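4.3 Open shelving and the claim that seeing is tidying

The Jatuven guidance for shared workrooms rests on a simple idea: if people can see where a thing lives, they will put it back there. It recommends open shelves along one wall, boxes and bins in place of drawers, and wire baskets for anything on the move. The idea has the appeal of common sense, and it is repeated in most of the advice we reviewed. We could find very little evidence for it. The Lallen survey, which is usually cited in its support, asked 116 people whether they felt their room was tidier after the shelves went in. That is a question about feelings, put to people who had just spent a weekend building shelves.

We therefore looked at what became of the objects themselves. Over 18 visits to the Grajales room we logged 2,218 occasions on which something left its storage place, and noted where it was at the end of the day. The room is large and open, and several people may be busy in it at once, each at their own job. Its main storage is a white open unit standing against a brick wall, holding boxes, bins and a good many things that are in neither. The refrigerator is next to it, so anyone going to one has in effect gone to the other (Figure 3).

Figure 3. The Grajales room. Open shelving and refrigerator along the brick wall.
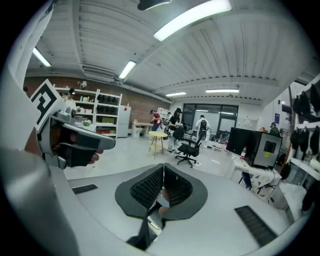
Ye-seo Seok, commenting on a draft of this section, objected that we were asking too much of a shelf: no piece of furniture makes anyone tidy, and the fair test is whether a lost thing is found sooner. We accept the second half of this. Finding did seem quicker with open shelves, although we did not time it and would not lean on the impression. The guidance, however, promises returning as well as finding, and the two need to be kept apart. A person looking for a box has every reason to search the shelf. A person finished with the box has a train to catch.

The pattern in the log was dull but steady. Large boxes with one obvious place went back. Small things without a box of their own drifted to whatever flat surface was nearest, and a thing left on a table or a chair seat tended to be there at the next visit. Cables were the worst. The guidance files them under "small equipment" and says no more, which suggests to us that its authors had not tried to keep any. A cable in use has to lie somewhere, and once it has lain across a floor for a month it is treated as part of the floor.

Baskets deserve separate mention. Junard, whose handbook is otherwise more careful than most, calls the wire basket "a shelf that comes to you". The mesh is supposed to keep the contents in view so that the basket gets emptied. We have doubts on both counts. A flat box laid in a basket hides what is under it just as well as a lid would, mesh or no mesh. And a basket set down on the floor beside a chair is out of the way enough to be left. Two of us, working separately, came to describe the baskets in our notes as places where things waited.

Figure 4. Wire basket on the floor, with chairs beside it and a shelving frame across the floor.
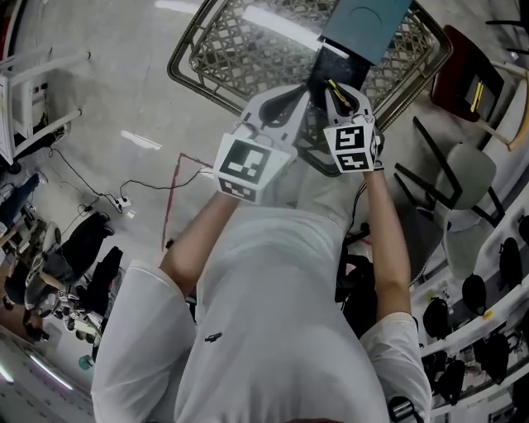
None of this shows that baskets are useless. For carrying a handful of mixed items from one end of a room to the other they are plainly better than two hands. What we question is the step from carrying to storing, which the handbook makes in a single sentence and does not come back to. If a basket has no set time for being emptied, it becomes one more shelf, lower down and harder to sort.

Gwawr Hopkin repeated part of the count in September, with labels added to the shelf edges. Returns of small items rose in the first week and then fell back. We mention this with some reluctance, as a single month in one room proves little, but it is the same sort of evidence on which the case for open shelving was built, and it points the other way. It may be that any change to a room makes people tidier until they stop noticing it. A survey taken straight after the change would never catch that.

Figure 5. The wall side of the room: shelving with red boxes on a lower tier, refrigerator, white desk and waste bin.
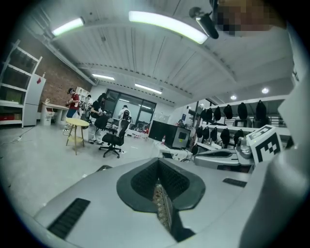

Should a shared workroom give up its open shelves?

Keep them for large boxes that are in regular use and have one agreed place. Small items and cables need closed, divided containers, and someone's name against the job of emptying the baskets. We have not tested that arrangement over a full year, and until it has been tested we would treat our own advice with the same caution as the Jatuven guidance.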